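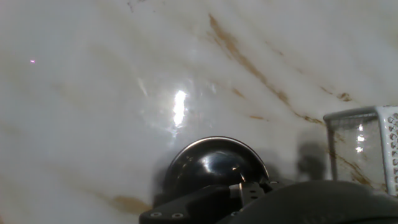 Fig. 1. Wrist camera view: bright glare on the marbled surface, small metal container at right.

Search this site Go

Teaching by Demonstration
Handout 4: Recording by hand guiding and by remote control
Instructors: Mirjam Michiels, Sem Mulder
Revised 8 May 2018

4.1 Two ways to record

In hand guiding, the operator holds the arm and moves it through the task while the controller compensates for gravity. The joint encoders supply the trajectory directly. Forces at the tool are harder to recover, as the operator's own push is mixed in with the contact force.

In remote control, the operator commands the arm through a pendant, a keyboard or a second input device. Hands stay out of the camera views. Demonstrations are slower, and depth errors near the surface are common in the first hour of practice.

Both methods produce the same record: joint positions, gripper state and one image stream per camera, all stamped from a single clock. The Piltura logger rejects an episode if any stream falls more than 141 ms behind the clock.

4.2 Views and reflections

A wrist view moves with the tool. On a glossy surface the highlights therefore shift within the image even when every object is at rest. A model trained on a few episodes may treat a highlight as a feature of the task. Two remedies are used in the course:

a) Vary the start pose between episodes, so that the highlight has no fixed relation to the target.
b) Train on wrist and fixed views together. Reflections in a fixed view change less from one image to the next, although the shadow of the arm still moves.

Objects near the border of the wrist view need care. If the target leaves the view during the approach, note the time step in the episode sheet.

4.3 Workspace layout

The marbled sheet defines the task area. Items for later steps are kept off it, on the slotted table. Compare the reach of the arm with the extent of the sheet before choosing start poses.

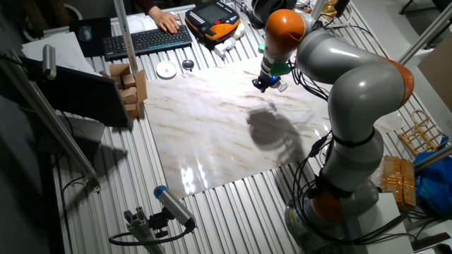 4.4 Lab assignment

Work in pairs. One student operates, the other keeps the episode sheet and stays within reach of the emergency stop. Record 300 time steps per episode, by remote control first and then by hand guiding. Discard any episode in which the tool touches the surface outside the grasp phase.

Submit the logs and one page comparing path length and pause time for the two methods. The Plarnelgate set (2,000 episodes, remote control only) is available for comparison. Questions on the logger go to Joris Mertens.

Reading: Bosman, H., course notes, section 3 (time alignment).

We use cookies to remember your settings. Accept Manage

Limgate Robotics Teaching Lab | Contact | Back to top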